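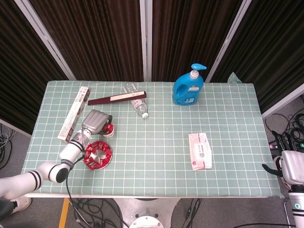
Anathi Mtshali objected to the first draft of this section on one point: a table holding soap, water and a kitchen box together is not a mixed-up table at all, she wrote, and most households she had visited in Girnotness would leave it alone until the next meal. We kept her remark in mind when we revised the coding rules. An item is now called "out of place" only if the household itself named another place for it in the May interview.

4.2 Objects that stay on the table

The survey logged 1316 items on tables in the two towns, Amness and Girnotness. Of these, 274 had no link to eating or to any work done at the table. Bottles and long narrow boxes were the most common shapes in this group. Boxes of this kind are awkward to store — they are too long for many drawers and fall over when stood on end — and people told us they put them down on the nearest flat surface. Pump bottles were usually left standing. Water bottles were often found on their side.

The cloth also matters. In Siliņa's earlier account of table use, a cloth marks the table as ready for guests, and loose items are cleared before it is laid. Our households did not follow this closely. Several kept the cloth on all day and set sweets out on it next to household goods (Figure 2). When asked, they said the sweets were for anyone passing, and that the other things were not in the way.

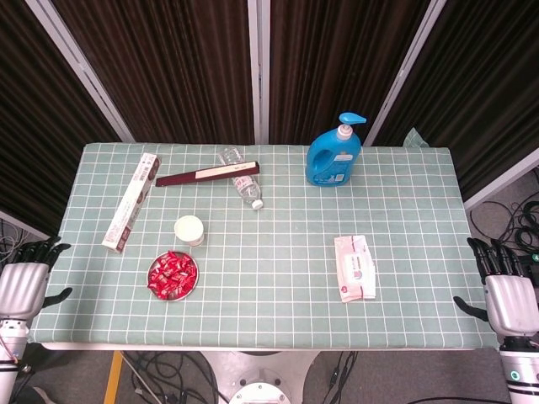
Figure 2. Candies in red wrappers on a round steel plate, with a paper cup, a blue pump bottle, a water bottle and two long boxes on the same cloth.

We coded plates of sweets as "serving" even where no one was seated. Clernik codes them as "display", and this gives a lower count of tables in use. The difference is small in Amness but larger in Girnotness, where sweets were left out into the evening. Cups were coded separately from plates, and cups found without a plate nearby were entered under drinks.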